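Progress Report to the Plarklow Fund
Production of the feature film Gouveia
Submitted by Prirnar Pictures, Indville
Jul 28, 2026

1. Purpose of this report

This report covers the second reporting period of the grant made by the Plarklow Fund toward the completion and release of Gouveia. It sets out what has been done since the first report, how the remaining money will be spent, and which decisions we ask the Fund to make before the next payment is released. The spending statement is attached separately, in the layout the Fund supplied.

2. Status of the production

Principal photography is complete. The last two shooting days, which had been postponed after the flooding on the river road, were made up without any change to the cast. The director, Amândio Frade, has delivered a full assembly of the film, and the editing team is now working on the third reel. The running time is longer than the approved script suggested. Mr. Frade expects to bring it down by cutting the second wedding sequence and shortening the courtroom material, and the producers support both changes.

The harbor scenes remain as written. We mention this because the Fund's reader raised a concern about their length at script stage. Having seen them with temporary sound, we believe they carry the story of the two brothers well enough to stay. The reader is welcome to view them at our office at any time during the next period.

3. Sound and music

Dialogue editing has started on the first two reels. Some of the lines recorded on the ferry cannot be used because of engine noise, and the actors concerned will re-record them. One of them is on another production until the end of the summer, so this session has been placed late in the schedule.

The composer has delivered sketches for the main theme and for the closing titles. The theme has been approved. The closing piece is being rewritten for a smaller group of players, at the director's request, and will cost slightly less than the amount set aside. We propose to keep the difference in the music line until the recording is finished.
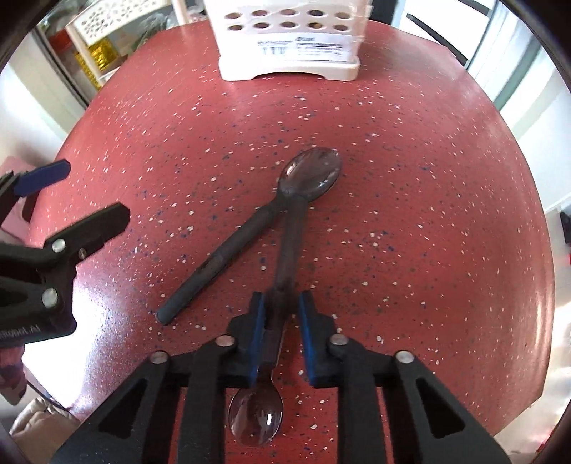
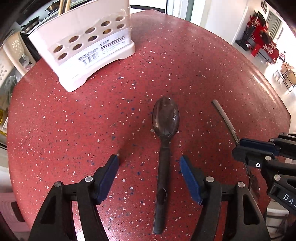
4. Test screening

A test screening of the assembly was held at the Indville Civic Theater before an invited audience of 700. Written comment cards were handed out at the door and collected at the end. The response to the lead performances was strong. Comments on the pace were mixed, with most of the criticism directed at the middle of the film — the same stretch the editing team had already marked for shortening.

A number of viewers did not understand that the moneylender and the schoolteacher are related. The script makes this plain in a scene that was shot but left out of the assembly. It will be put back in a shorter form. No new material needs to be filmed.

Several cards also asked for subtitles in the dialect passages. The original plan was to leave these without translation. Mr. Frade has agreed to subtitle them, except for the lullaby, and the work will be paid for from the existing post-production budget.

5. Release and publicity

Riaan Shabalala joined the production in this period as head of distribution. He has opened talks with independent theaters in the region, and 13 have so far agreed in principle to show the film in its opening week. Written agreements will follow once a finished copy can be shown to the programmers. Two larger chains have asked to see the film before discussing terms.

The release is planned for October. This is later than the date in the grant agreement, and a formal request to change the date is made in section 7. The delay comes from the postponed shooting days and from the re-recording session described above. Opening in the original week would also have placed the film against several large studio releases, and Mr. Shabalala advises against it.

The first teaser has been cut and is awaiting final color work. The poster has been approved by the director and the lead actors. Press screenings will be held in the week before opening, with reviews held back until the day of release. A short interview with the two lead actors has been recorded for use by local radio stations.

6. Budget

Spending remains within the total approved. The shooting budget was exceeded in two lines, transport and location fees, both as a result of the postponed days. The overspend was covered in full by the contingency, and part of the contingency is still available. Post-production is on budget. Publicity spending has been light so far and will rise sharply in the next period, as planned.

One insurance claim relating to flood damage to rented lighting equipment is still open. The insurer has accepted the claim but has not confirmed the amount. Any payment received will be returned to the contingency line and shown in the next statement.

7. Matters for decision

The Fund is asked to approve the change of release date to October, with no change to the amount of the grant.

The Fund is also asked to confirm the wording and placement of its credit in the opening titles. The title designer needs this before the main title sequence can be locked. We have proposed a single card directly after the production company card, and a draft has been sent to the grants office.

Finally, we ask that the third payment be released on delivery of the locked picture, as set out in the agreement. The Fund will receive a viewing link and a written notice from the producers when that stage is reached.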